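Kelwood Storage Baskets
Frequently Asked Questions

What sizes do you carry?
Three. The small is for shelves and bathroom counters, the medium fits most cube units, and the large holds a folded throw blanket or a week of kids' clothes. Measurements are on each product page. Measure the inside of your shelf, not the front.

Do the baskets come with liners?
No. Cotton liners are sold separately and tie at the corners. Liners from before April have shorter ties and still fit the small and medium.

How do I clean one?
Shake it out or use the brush attachment on a vacuum. For marks, wipe with a damp cloth and a little dish soap, then let it air dry away from a heater. Don't soak it and don't put it in the dryer - the rim can warp.

Can I keep one in the bathroom?
Yes, if the room has a fan or a window. Put wet towels somewhere else.

How much can the large hold?
40 pounds on a shelf or floor. When you carry it, keep it well under that.

What is the best way to lift a basket?
Use both hands, one at each side of the rim. Lifting a full basket from one side pulls the weave out of shape over time.

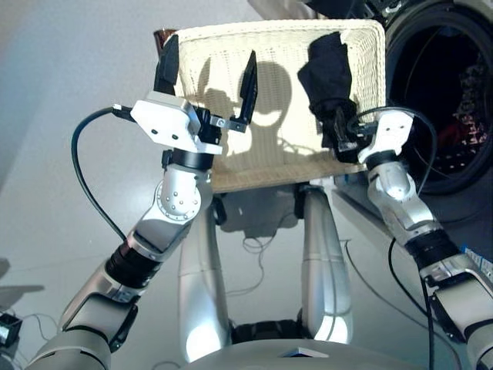

If the rim does start to lean, empty the basket, mist the weave lightly, and leave it overnight with a few heavy books inside. Marianna Jabłońska in our Aken store has straightened plenty of them this way and can talk you through it by phone.

Will the cream color change?
It may darken slightly in direct sun. Turn the basket every month or two so both sides age the same.

What is your return policy?
Unused baskets can come back within 80 days with the tag on. Orders placed as gifts can be exchanged without a receipt - just give us the buyer's name. Both stores are closed 25th December.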